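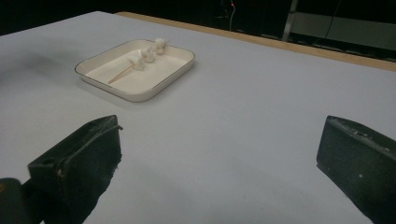 How far ahead does a new listing have to be entered before it shows up in the Clorkside search results? Two full sync cycles, provided the address record has already passed the map check.

Posting that first so it can be found in the archive, as it was asked off-list more than once. The longer reply to the thread on duplicate units follows.

March 7, 2026

> We manage rentals in Clorkside and Rurnon through the Liapis channel manager.
> After the last import the Clorkside area page shows 3,966 properties. Our own
> export for the same boundary gives 501 fewer. I assume the extra ones are
> duplicates, but I can't find a rule that explains which units are doubled.
> Some are apartments, some are whole houses. Has the matching logic changed,
> and is there a way to merge them without losing the reviews?

The matching logic has not changed. What changed is the boundary file. Until November, Clorkside and Rurnon shared a border along the river road, and a unit was assigned to whichever area contained its street address. The current file uses the map pin instead. Where the pin and the street address fall on different sides of the line, the unit gets a record in each area, and the search index treats the two as separate properties.

That accounts for the mix of apartments and houses. Property type plays no part in it. To confirm, take the export from the Liapis side, sort by external ID, and look for IDs that appear with two area codes. If the number of repeated IDs matches your gap, you can stop there. If it falls short, the rest are most likely units that were closed and relisted under a new ID, and those have to be matched by address.

On merging: do not delete either record first. Reviews are attached to the internal record number and not to the external ID, so deleting the wrong one detaches them, and the only way back is a support request. The order that works is:

1. Move the map pin so that it sits inside the same area as the street address.
2. Set the record without reviews to inactive. Leave the rates and calendar as they are.
3. Wait for the next sync to finish and check that the active record still shows the full review count.
4. Use "merge into" from the inactive record, pointing to the active one.

If both records have reviews, which can happen with anything booked over the winter, step 4 combines them, but the average score is not recalculated until the nightly job runs. The score shown in the meantime is the one from the active record.

Two limits to be aware of. Bulk merge stops at 700 records per run and gives no warning when it reaches that point — the log simply ends. Your count is under that, so one run should do. Also, cleaning fees are taken from the active record only. If the two records carry different fees, correct this before the merge, as the old value is not kept anywhere.

For those using Brillico for pricing: pause it on both records before step 2. Brillico reads an inactive record as fully booked and will raise rates on nearby units in the same group. Resume it after the merge has cleared, and check the minimum stay rules, which go back to the account default when the link is restored.

I have not tested any of this with units that have split calendars (a house also offered by the room, for instance). The parent record should behave as described. I would leave the child records alone until someone has tried it on a test account.

The older boundary file is still in the downloads folder for anyone who needs to compare. It should not be loaded into a live account.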